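Shelf Life of Hand Creams Without Synthetic Preservatives
Project report, second semester
Supervisor: Chelsea Inskip

1. Introduction

Many small producers now sell hand creams without synthetic preservatives. Customers like these products, but they often do not know how long a jar can be kept after opening. In our project we wanted to see how four simple creams change during storage at home conditions. We did not test the effect on the skin, and we did not work with any person as a tester.

The idea came from a visit to the Kiltdale market, where we looked at the labels of many jars. Some labels gave a date, some gave only the symbol of the open jar, and a few gave nothing.

2. Materials

We prepared all creams ourselves from the same base: sunflower oil, beeswax, shea butter and distilled water, with a plant emulsifier from the supplier Tirken. The four recipes were:

Cream A: base only
Cream B: base with vitamin E
Cream C: base with rosemary extract
Cream D: base with vitamin E and rosemary extract

The rosemary extract was bought from the Yüksel shop. We filled the creams into dark glass jars, which were washed and dried in the oven before use. The total amount of cream prepared was 1,147 grams.

3. Method

Every recipe was divided into two groups of jars. One group stood in the refrigerator and the other one in a closed cupboard at room temperature. The jars were opened once a day for a short time, as a customer would do it. After 4, 7 and 10 days we wrote down the smell, the color and the texture, and we measured the pH with paper strips.

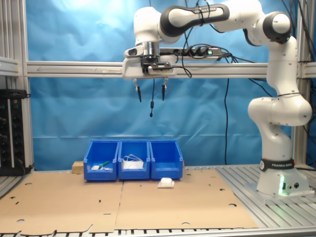 For the smell we used a scale from "fresh" to "clearly rancid". Each member of the group smelled the jars alone and wrote the result on a separate sheet, so that we did not influence each other. When our results were different, we took the middle one.

4. Results

In the refrigerator all creams stayed fresh until the end of the test. Only the texture of cream A became a little harder.

In the cupboard the differences were bigger. Cream A had a weak old-oil smell after 7 days, and small drops of water were found on its surface after 10 days. Cream B smelled better than A, but it also lost some water. Cream C was difficult to judge, as the rosemary smell is strong and can cover other smells. Cream D showed the smallest change. The pH strips gave nearly the same color for all jars.

5. Discussion

Vitamin E and rosemary extract protect the oil from oxidation, but they do not stop bacteria or mold. A cream which contains water can therefore be spoiled even if it smells good. We could not make a microbiological test, and this is the main weakness of our work. The company Avside offers such tests, but the price was too high for our budget.

We also think that the time was short. A customer uses a jar for several weeks, and the test should be repeated for at least this period. It would be useful to add a recipe without water, for example a simple balm, and to compare it with the creams.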